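Orange bottles and hard water marks – what are people using?
Forum: Home and Household > Cleaning and Laundry
Page 1 of 1

sirness_lane
Moved in January from a soft water area to a very hard one and I'm losing the fight. The kettle furs up in a week, the shower screen has gone cloudy and there are white tide marks round every tap.

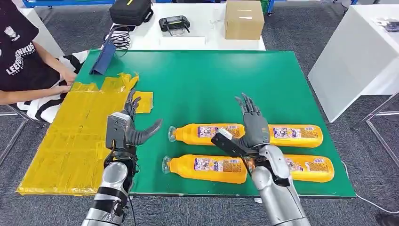

So far I've been going through ready-made limescale spray at a rate I can't afford. It works on the taps if I leave it ten minutes. It does very little on the screen, and it makes me cough in a bathroom with no window.

What I'd like to know is whether people in hard water areas mostly buy something, make something, or give in and get a softener. The water company's page puts us at 215 but doesn't make it clear to an ordinary person whether that is bad or very bad.

We rent, so anything involving plumbing has to be agreed with the agent first.

Marrowfat
If that 215 is milligrams per litre as calcium carbonate then it's hard. Check the units though, because they often give three figures on the same page and one of them is for setting dishwashers.

For the kettle, citric acid. You can get it in bags from the home brew shelf or online. One heaped tablespoon in a full kettle, boil it, switch off at the wall and leave it twenty minutes. Pour away, rinse, boil once with plain water and throw that away too. I do it every other Thursday when the recycling goes out, otherwise I forget.

tolley_b
White vinegar does the same and you've probably already got it in the cupboard.

Marrowfat
It does the same but the kitchen smells of chips until the weekend, and you need a lot more of it. Citric acid has no smell.

tolley_b
Never bothered us. Half vinegar, half water, leave it an hour, rinse twice. I've used the same kettle for nine years.

Hetty in the Fens
For the shower screen, the thing that made a difference was a squeegee. I know it's boring. After the last person has showered, pull the water off the glass from top to bottom and wipe the bottom rail with a cloth. Limescale is what is left when the water dries, so if it doesn't dry there you don't get it.

It won't shift what's on there now. For that I soak kitchen roll in the acid mix, stick it to the glass, and leave it half an hour. Keep it damp. Then a plastic scraper, held flat. Never a metal one.

sirness_lane
Thanks all. Units are mg/l as calcium carbonate, I've just looked.

Would the kitchen roll method be all right near the seal? It's a clear plastic strip and it's already a bit yellow.

Hetty in the Fens
Mine's been fine but rinse it well. If it's yellow it will want replacing before long anyway. They're sold by length and by glass thickness, so measure the glass first. I bought the wrong one twice.

Arnel Javier
I fit bathrooms, so a few things from that side.

Vinegar or citric acid on plain chrome is fine for a short time. Don't leave it overnight. If the plating has any pinholes the acid gets in and the chrome lifts, and there is nothing you can do after that but replace the tap. Fifteen minutes, rinse, dry.

Don't use either on marble, limestone or travertine. It will etch it straight away. Some rented flats have a stone windowsill or shelf in the bathroom and people don't realise. Be careful with brushed brass and black taps too. Most of those finishes are meant to be cleaned with soapy water only.

And never mix any acid with bleach, or use one straight after the other. It gives off chlorine gas. In a bathroom with no window that's serious.

tolley_b
Nine years on the taps as well here, wrapped in vinegar cloths overnight, no damage at all. I think that's a bit overdone.

Arnel Javier
You've got good taps then. I took out a set in March that was four years old and had gone like a scab all round the base, and the owner had been doing exactly that. Cheap chrome is very thin.

tolley_b
Fair enough, they are old taps. They were in when we bought the place.

quillon
Nobody has answered the softener part so I will. We had one put in two years ago. Salt type, under the sink. It cost us just over 1,000 with fitting, and we go through a couple of blocks of salt every three or four weeks for four people.

Good points: no scale anywhere, less soap, towels softer, and the boiler man was pleased. Bad points: it takes up most of the cupboard, the salt is heavy, and you need to keep one unsoftened tap for drinking if anyone is on a low sodium diet or you're making up baby milk. I don't regret it, but I wouldn't have done it in a rented place.

sirness_lane
That rules it out for us I think. The cupboard under the sink already has the boiler pipes in it.

Peg_and_Line
Has anyone tried the magnetic ones that clip to the pipe? My brother-in-law swears by his.

quillon
Tried one before we got the softener. I couldn't tell any difference in the kettle after four months.

Marrowfat
Same. Gave it to my dad, who also couldn't tell.

Peg_and_Line
I'll ask him if he still thinks so. He did also move to a new kettle at the same time, now I think of it.

Peg_and_Line
What does everybody keep their mix in? I made some up with citric acid in an old sprayer and the trigger seized after a fortnight.

Hetty in the Fens
Make it up in small amounts. Two teaspoons in a 500 ml sprayer of warm water, shake until it's clear, and run plain water through the trigger when you've finished. If you leave it sitting in the tube it crystallises and jams. Label the bottle as well, with what's in it and when you made it.

Arnel Javier
And don't use an old drinks bottle for it, labelled or not. I've seen that go wrong. Nor an old bleach sprayer, for the reason above.

Vatetti
I'm going to disagree with most of this. I've got water harder than yours and I don't descale anything except the kettle and the shower head. The screen I replaced with a curtain. It goes in the wash at 30 once a month. Took ten minutes to put the rail up and I've not scraped glass since.

Hetty in the Fens
Doesn't it stick to your legs?

Vatetti
Not if you get one with weights in the hem. The cheap ones do.

sirness_lane
I hadn't considered a curtain. I don't think the agent would mind as long as the screen stays somewhere safe and goes back on at the end. It's a hinged one so it might come off without too much trouble.

Arnel Javier
If it's a hinged bath screen, get someone to hold it while you undo the wall channel. They're heavier than they look. Keep the screws in a bag taped to the back of it, and stand it on cardboard, never straight on a tiled floor. Toughened glass will take a knock on the face but not on the corner.

Marrowfat
Could also ask the agent whether they'd pay for the seal. Ours did.

sirness_lane
Update for anyone who finds this by searching. I bought a bag of citric acid and did the kettle first. All the scale came off the element and the base, and there was a fair amount of grit in the sink afterwards. Then the shower head, unscrewed and left in a washing up bowl for half an hour. Two of the holes were still blocked so I did those with a cocktail stick.

The screen took three goes with the kitchen roll. It's clear down to the last hand's width, where there's a band that won't move. I've bought a squeegee and told everyone in the house to use it. So far two out of three of us do.

Taps were fifteen minutes only, as advised.

Hetty in the Fens
That band at the bottom might be etched into the glass if it's been there for years. If you run a fingernail over it and it feels smooth, it's in the glass and it's not coming off.

sirness_lane
Smooth. Oh well. That was there before us, and luckily it's in the move-in photos.

tolley_b
Did you try vinegar on it?

sirness_lane
I did not. I'll give it one go at the weekend and let you know.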